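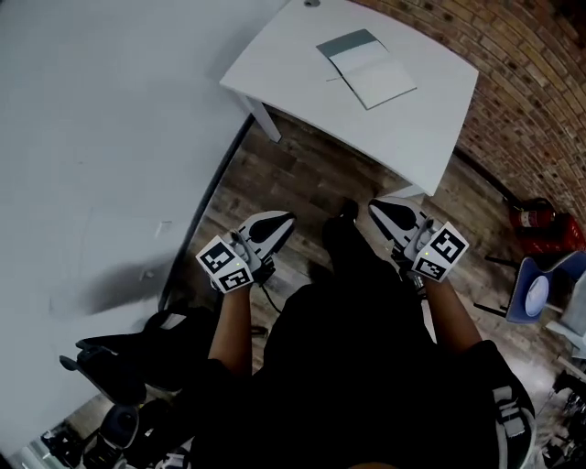
天板が白色、脚部が白色金属の机

ハスト備品貸与制度 よくあるご質問

本ページは、ワンダヴァム共同事務棟にご入居の法人および個人事業主の皆様を対象とした、机、椅子、収納家具等の貸与制度(以下「ハスト」といいます。)に関するご質問と、当機構の回答を取りまとめたものです。2022年10月1日施行の改定貸与規程に基づいて記載しております。個別の契約に特約がある場合は、特約の定めが優先されます。

【制度の概要】

ハストとはどのような制度ですか。
入居区画で使用する事務用家具を、購入によらず月額料金でお使いいただく制度です。対象は机、椅子、脇机、書架、施錠式収納庫、会議卓、衝立および照明器具の一部です。家具の所有権は当機構に帰属し、利用者は契約期間中、通常の用法に従って使用する権利を有します。

利用できるのは入居者に限られますか。
原則として、共同事務棟と入居契約を締結している法人または個人事業主に限ります。入居契約の締結前であっても、入居審査を通過し、かつ入居予定日が確定している場合には、仮申込みを受け付けます。転貸借によりご入居の方は、賃借人名義での申込みが必要です。

アルニエ館の入居者も対象ですか。
対象となります。ただし、アルニエ館は搬入用昇降機の開口寸法が本館と異なるため、会議卓および大型書架については、貸与できる型が限られます。該当する型は貸与品目録の備考欄に「ア館不可」と表示しております。

家具だけを棟外の事業所で使用することはできますか。
できません。貸与品の使用場所は、契約書に記載された区画内に限ります。催事等のため一時的に棟内の別の場所で使用する場合は、使用場所変更届をご提出ください。廊下、階段室その他の共用部分への設置は、届出の有無にかかわらず認められません。

目録にはどのくらいの品目がありますか。
現行の貸与品目録には1437点が登録されています。登録点数には貸与中のもの及び修繕中のものを含みますので、お申込みの時点で全ての品目をお選びいただけるわけではありません。在庫の状況は総合窓口の端末で確認できます。

【申込みおよび契約】

申込みの手順を教えてください。
所定の貸与申込書に必要事項を記入のうえ、配置予定図を添えて総合窓口へご提出ください。配置予定図は手書きのもので差し支えありませんが、出入口、避難経路、分電盤、窓および空調吹出口の位置を必ずご記入ください。受付後、担当者が在庫と搬入経路を確認し、見積書を発行いたします。見積書の内容にご同意いただいた時点で契約書をお送りします。

申込みから搬入までの期間はどの程度ですか。
契約書の受領後、7営業日以内に搬入日をご案内いたします。1月は入退居が集中いたしますので、ご希望の日程に添えない場合があります。入居日に合わせた搬入をご希望の方は、入居契約の手続と並行してお申込みくださいますようお願いいたします。

申込みに必要な書類は何ですか。
法人の場合は、貸与申込書、配置予定図および入居契約書の写しが必要です。個人事業主の場合は、これらに加えて本人確認書類の写しをご提出ください。代理人が手続を行う場合は、委任状の原本を併せてお持ちください。委任状に有効期限の記載がないときは、当機構の書式により改めて作成していただくことがあります。

契約期間に下限はありますか。
最短の契約期間は6か月です。期間満了の前月末日までに更新または終了のお申出がない場合は、同一条件で自動的に更新されます。更新後の解約については、後記「返却および解約」の項をご覧ください。

契約前に現物を確認することはできますか。
本館地階の備品展示室でご覧いただけます。事前予約制です。展示室には代表的な型のみを置いておりますので、目録掲載品の全てをご確認いただけるものではありません。天板の色味は、製造時期および照明の条件により目録の印刷と異なって見える場合があります。

個体を指定して申し込むことはできますか。
型および色の指定は承りますが、個体の指定は承っておりません。同一の型であっても、使用年数に応じた軽微な擦れ、色の差異がある場合があります。複数の机を並べてご使用になる場合で、色の差異が業務上の支障となるときは、申込書の特記事項欄にその旨をご記入ください。在庫の範囲内で調整いたします。

【料金およびお支払い】

料金はどのように計算されますか。
品目ごとに定めた月額単価に貸与数を乗じた額が、月額料金となります。月の途中で貸与を開始または終了した場合は日割りで計算し、一円未満の端数は切り捨てます。単価表は総合窓口で閲覧に供しています。

搬入および組立の費用は別途必要ですか。
初回の搬入および組立に要する費用は、月額料金に含まれます。利用者のご都合による再配置、組替えおよび時間外の搬入については、別途実費を申し受けます。費用が発生する場合は、作業の前に書面で金額をお示しします。

保証金は必要ですか。
施錠式収納庫および会議卓をお申込みの場合に限り、保証金をお預かりします。保証金は契約終了後、貸与品の点検を経て返還いたします。未払料金または弁償金があるときは、その額を差し引いた残額を返還します。保証金に利息は付しません。

支払方法を変更したいのですが。
口座振替および請求書による振込みからお選びいただけます。変更をご希望の方は、支払方法変更届をご提出ください。届出の時期により、変更の適用が翌々月の請求分からとなる場合があります。現金による窓口でのお支払いは、鍵の再交付手数料に限り承っております。

支払いが遅れた場合はどうなりますか。
支払期日の経過後、督促状を送付いたします。督促状に記載した期日までにお支払いが確認できないときは、規程に基づき延滞金を申し受けるほか、追加貸与の受付を停止することがあります。やむを得ない事情がある場合は、期日前に会計係へご相談ください。

【搬入、設置および日常のご使用】

搬入当日の立会いは必要ですか。
利用者または代理人の立会いをお願いしております。立会いの際は、設置位置、水平、天板および脚部の固定状態をご確認のうえ、受領書にご署名ください。ご都合により立会いができない場合は、事前に立会省略同意書をご提出いただければ、当機構の職員のみで作業を行います。

受領後に不具合を見つけた場合はどうすればよいですか。
受領日から7日以内に総合窓口へお申し出ください。初期の不具合と認められる場合は、無償で修繕または交換いたします。期間経過後のお申出については、通常の修繕の取扱いとなります。

区画内で机の位置を変えてもよいですか。
避難経路および分電盤の前面を塞がない範囲で、自由に変更していただけます。移動の際は天板の端部のみを持って引きずることを避け、二名以上で脚部を浮かせて運んでください。書架および収納庫は壁面に固定している場合がありますので、利用者ご自身での移動はお控えください。

天板の清掃方法を教えてください。
柔らかい布を水で湿らせ、固く絞って拭いた後、乾いた布で仕上げてください。汚れが落ちない場合は、薄めた中性洗剤をご使用いただけます。研磨剤入りの洗剤、シンナー、ベンジンおよび塩素系漂白剤は使用しないでください。白色の天板にインクが付着したときは、無理にこすらず、設備係までご連絡ください。

天板にクランプ式の照明や画面支持具を取り付けられますか。
目録で「クランプ可」と表示している型に限り、取り付けていただけます。天板との接触面には保護材を挟んでください。ねじ、釘、接着剤および強粘着の両面テープによる取付けは、いずれの型についてもお断りしております。天板の縁が曲線になっている型は、固定具が十分に接しないことがありますので、事前に設備係にお問い合わせください。

電源コードの取扱いについて注意すべきことはありますか。
コードが通路を横断しないように配線し、脚部の下に挟み込まないでください。延長コードの多重接続は棟の防火管理規則により禁止されています。配線用の受け皿および結束具は、設備係で無償でお渡ししています。

椅子の高さが合いません。
座面の昇降で調整できない場合は、別の型への交換を承ります。交換は同等の料金区分の範囲内であれば、契約期間中いつでもお申し出いただけます。足置き台の追加も可能です。健康上の理由により特別な椅子が必要な方は、申込書の特記事項欄または窓口でご相談ください。ご相談の内容は、選定の目的以外には使用いたしません。

貸与品に名札や管理票を貼ってもよいですか。
容易に剥がすことのできるものに限り差し支えありません。当機構の管理票は、点検時の照合に使用しますので、剥離や上貼りをなさらないでください。管理票が読み取れなくなった場合は、無償で再発行いたします。

【点検、修繕および弁償】

定期点検はどのように行われますか。
年に一度、設備係の職員が区画を訪問し、貸与品の状態を確認いたします。訪問日は書面で事前に通知します。点検では、机の脚部の緩み、椅子の昇降機構、収納庫の錠前および書架の固定金具を確認します。収納庫の中を職員が確認することはありません。

使用中に破損した場合、弁償が必要ですか。
通常の使用による摩耗および経年劣化については、ご負担をいただきません。故意または重大な過失による破損、禁止された方法での加工、無断での棟外持出しに伴う損傷は、弁償の対象となります。弁償額は、取得価額から使用年数に応じた減価分を控除して算定し、その上限は当該貸与品の残存価額とします。

修繕の間、代替品を借りられますか。
在庫がある場合に限り、同種の品を無償でお貸しします。色または寸法が異なる場合があります。修繕を終えた貸与品をお戻しする際に、代替品を回収いたします。

鍵を紛失しました。
速やかに総合窓口へお届けください。本人確認のうえ、再交付の手続を行います。保管物の安全上必要と認められる場合は、錠前ごと交換し、その実費を申し受けます。合鍵の自作はご遠慮ください。

【返却および解約】

契約期間の途中で一部の品だけを返却できますか。
可能です。一部返却届をご提出ください。最短契約期間が満了していない品については、残期間に相当する料金をご負担いただきます。ただし、区画の縮小に伴う返却の場合は、残期間分の料金を減免することがあります。

解約の手続を教えてください。
解約希望日の前月末日までに、解約届を総合窓口へご提出ください。解約届の受理後、担当者から搬出日をご案内します。搬出日までに、引出しおよび収納庫の中身を全て取り出し、鍵をお手元にご用意ください。

引出しに物を残したまま返却してしまいました。
搬出後の点検で発見した物品は、棟内の遺失物として最大6か月間保管いたします。お心当たりの方は、品目と返却日をお知らせください。腐敗のおそれのあるものは保管の対象といたしません。

使用していた家具を買い取ることはできますか。
貸与中の品の売却は行っておりません。耐用年数を経過し、目録から抹消した品については、棟内掲示により譲渡の希望者を募ることがあります。現に使用している方の優先権はありません。

区画を移転する場合、契約はどうなりますか。
棟内での移転であれば、現在の契約を継続できます。使用場所変更届と移転先の配置予定図をご提出ください。本館からアルニエ館へ移転される場合は、一部の品を別の型に交換していただくことがあります。この場合の交換費用は当機構が負担いたします。

【その他】

ヴァンダム会議室の家具もこの制度で借りられますか。
ヴァンダム会議室に備付けの家具は、会議室利用規程により管理しており、ハストの対象ではありません。会議室内での配置変更は差し支えありませんが、利用終了後は室内掲示の配置図のとおりにお戻しください。

申込書に記載した個人情報はどのように扱われますか。
貸与契約の締結および履行、料金の請求、点検の通知に必要な範囲で使用し、法令に基づく場合を除き、ご本人の同意なく第三者に提供いたしません。搬入作業を委託する場合は、区画番号と連絡先のみを委託先に伝達します。

制度に対する意見や苦情はどこに申し出ればよいですか。
総合窓口に備え付けの意見書をご利用ください。記名のあるものについては、書面で回答いたします。回答の内容にご納得いただけない場合は、備品管理部長宛てに再検討を申し立てることができます。

外国語での案内はありますか。
貸与規程および申込書の英語版を用意しております。日本語版と英語版の記載に相違がある場合は、日本語版を正本とします。英語での窓口相談は予約制です。

【お問い合わせ】

ワンダヴァム共同事務棟管理機構 備品管理部
部長 グンター・ラマース
お申込み、ご契約、ご返却に関すること 総合窓口(本館一階)
故障、修繕、配線に関すること 設備係(本館地階)
料金、請求、保証金に関すること 会計係(本館二階)

お問い合わせの際は、契約番号および貸与品の管理票番号をお知らせください。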